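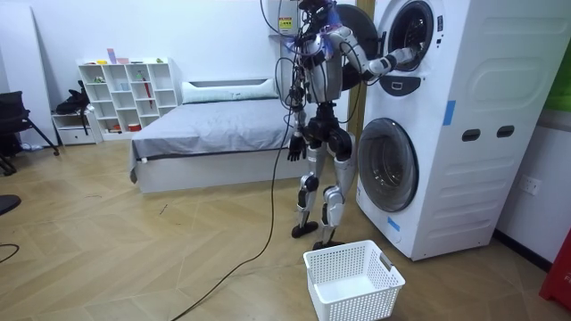

Textile Care and Household Materials
Unit 4: Water hardness and detergent action
Notes to accompany the second lecture. Bring a calculator to the seminar.

4.1 What hardness is

Hard water contains dissolved calcium and magnesium salts. Rain is soft when it falls. It picks up these salts as it passes through chalk, limestone or gypsum, and the amount depends on the rock and on how long the water has been in contact with it. Water from upland reservoirs over granite or peat is usually soft.

Two kinds are distinguished.

Temporary hardness is due to hydrogencarbonates. Heating decomposes them and calcium carbonate comes out as a solid:

Ca(HCO3)2 -> CaCO3 + H2O + CO2

Permanent hardness is due mainly to sulphates and chlorides. Boiling does not remove it. Total hardness is the sum of the two and is the figure normally quoted by a water supplier.

4.2 Units

Hardness is expressed in this course as milligrams of calcium carbonate per litre (mg/l CaCO3), whatever salts are present. You will meet other units on detergent packets and in appliance handbooks:

1 German degree (dH) = 17.8 mg/l CaCO3
1 French degree (fH) = 10 mg/l CaCO3
1 Clark degree = 14.3 mg/l CaCO3

Worked conversion. The Wemport supply was sampled for this unit at 298 mg/l CaCO3.

In French degrees: 298 / 10 = 29.8
In German degrees: 298 / 17.8 = 16.7
In Clark degrees: 298 / 14.3 = 20.8

Some handbooks quote calcium only, as mg/l Ca. Multiply by 2.5 to get the CaCO3 equivalent. This conversion leaves out magnesium and will give a low result where magnesium is significant. Marks were lost on this point last year.

4.3 Soap in hard water

Soap is the sodium or potassium salt of a long-chain fatty acid. Calcium ions displace the sodium and form an insoluble calcium soap:

2 C17H35COONa + Ca2+ -> (C17H35COO)2Ca + 2 Na+

The product is scum. It has no cleaning action. Soap goes on being used up in this way until the available calcium and magnesium have been taken out of solution, and only then does a lasting lather form. The old soap titration for hardness depends on this. A standard soap solution is run into a stoppered bottle of the sample, the bottle is shaken after each addition, and the end point is a lather that persists for the stated time.

Scum also settles on fabric. Effects after repeated washing are greying of whites, a harsh handle in towelling, and reduced absorbency. Cotton and linen show it most.

4.4 Synthetic detergents

Anionic surfactants such as linear alkylbenzene sulphonates have calcium salts that are more soluble than those of soap, so they tolerate hardness better. They are still affected. Performance on particulate soil falls as calcium rises, partly because calcium ions form bridges between negatively charged soil and a negatively charged fibre surface.

Non-ionic surfactants carry no charge and are the least sensitive. Most household products use a blend.

4.5 Builders

A builder is added to deal with calcium and magnesium, to keep the wash alkaline and to help hold soil in suspension. Three mechanisms:

Sequestration. The metal ion is held in a soluble complex. Sodium tripolyphosphate works this way, as do citrates. Phosphates are now restricted in household laundry products in many countries on account of their effect on lakes and slow rivers.

Precipitation. Sodium carbonate (washing soda) removes calcium as the carbonate. It is cheap and effective, but the precipitate may deposit on cloth and on heating elements.

Ion exchange. Zeolite A is an insoluble aluminosilicate which gives up sodium and takes in calcium. It is slower with magnesium. Polycarboxylates are generally added with it to limit deposits. 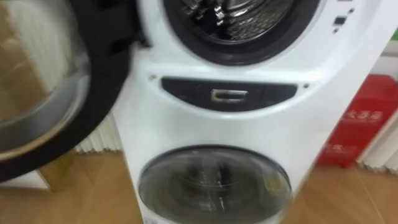

Builder demand rises with hardness, while surfactant demand depends mostly on load and soiling. A single-product detergent cannot separate the two, so the user in a hard-water area doses more of everything. Adding a separate softener to the wash allows the detergent to be kept at the soft-water dose. The packet instructions should be read for both products.

4.6 Scale

Scale is calcium carbonate deposited on hot surfaces. The rate increases with temperature and with temporary hardness. A layer on a heating element slows the transfer of heat to the water, and the element itself runs hotter. Energy is not lost in proportion to thickness where the element is fully immersed, a claim often made in advertising. Most of the heat still reaches the water. The practical consequence is a shorter element life.

Descaling is done with a dilute acid, normally citric:

3 CaCO3 + 2 C6H8O7 -> Ca3(C6H5O7)2 + 3 H2O + 3 CO2

Calcium citrate is itself poorly soluble and becomes less so on heating. Hot, concentrated citric acid solutions can therefore leave a second deposit. Never mix any acid with chlorine bleach, as chlorine gas is given off.

4.7 Base-exchange softeners

A domestic softener passes mains water through resin beads loaded with sodium. Calcium and magnesium are held on the resin and sodium is released. The resin is regenerated with brine. Each 100 mg/l CaCO3 removed adds 46 mg/l of sodium, and an unsoftened drinking tap is normally kept for this reason.

Softened water needs less detergent. If the dose is not reduced, excess foam cushions the load and rinsing suffers.

4.8 Seminar questions (Kayode Adeleke's group and Els Schouten's group)

1. A sample from Gasdale contains 14 mg/l Ca and no magnesium. Give the hardness in mg/l CaCO3 and in French degrees.

2. Hesemmont well water is reported at 798 mg/l CaCO3, nearly all as sulphate. State, with a reason, whether boiling would reduce scum formation.

3. Calculate the sodium added when water of 12 German degrees is fully softened by base exchange.

4. Compare zeolite and sodium carbonate as builders for cotton towelling washed at 60 degrees C.

Answers to 1 and 3 should show units at each step. Written work goes to Damir Hodžić before the July practical.

Reading: Oei and Lazarević, course reader, sections on fibre surface charge and on rinsing. The appendix on soap titration is needed for the practical.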